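Mulby Household Automation Working Group
Minutes of the meeting held Sunday, May 29, 2022, Mernside Hall, small meeting room

1. Minutes of the previous meeting
Approved with one correction: under item 4, "folding" should read "flattening."

2. Shop-floor tasks
The Funcombe stockroom report was taken as read. Shelf restocking of rigid cartons is considered workable under supervision. Bagged goods remain unreliable, and mixed totes were not attempted. The group agreed that no claim about unattended operation should appear in the summary.

3. Household tasks
Discussion centered on soft goods: towels, blankets, and stuffed toys. The Sowah planner handles a flat towel on a clear surface. It does not yet handle a fabric item whose shape changes when gripped, and it has no dependable way to tell a fold from an edge. Members noted that a person tidying a child's room resolves both problems by touch.

The plan is to collect 333 hand-guided demonstrations on soft items before any further autonomous runs. Two-handed handling is to be included from the start, with one gripper holding and the other adjusting.

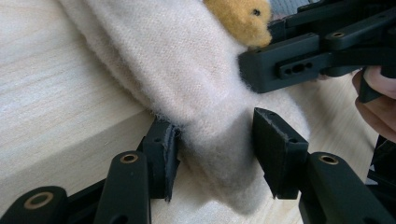
Sessions will be limited to 30 minutes per operator. One member asked whether 333 demonstrations would be enough for items with loose fibers. The view of the meeting was that fleece and felt should be logged separately from woven cloth — the pads grip them differently, and combined figures would hide this.

A proposal to add dishwashing was deferred. Wet handling raises sealing questions the current hardware was not designed for.

4. Assessment criteria
Agreed that a chore counts as done only if no person has to correct the result. Partial completion is to be recorded but not scored. The first assessment will use 50 trials per item type, with starting positions varied between trials.

5. Budget
$2,000 approved for replacement finger pads and storage. Purchase of a third arm was not supported.

6. Actions
Revise the demonstration log to separate fabric types.
Circulate the draft trial sheet before the July meeting.
Obtain floor dimensions from Funcombe — outstanding from last time.

7. Next meeting
July, same room. Date to be confirmed by email.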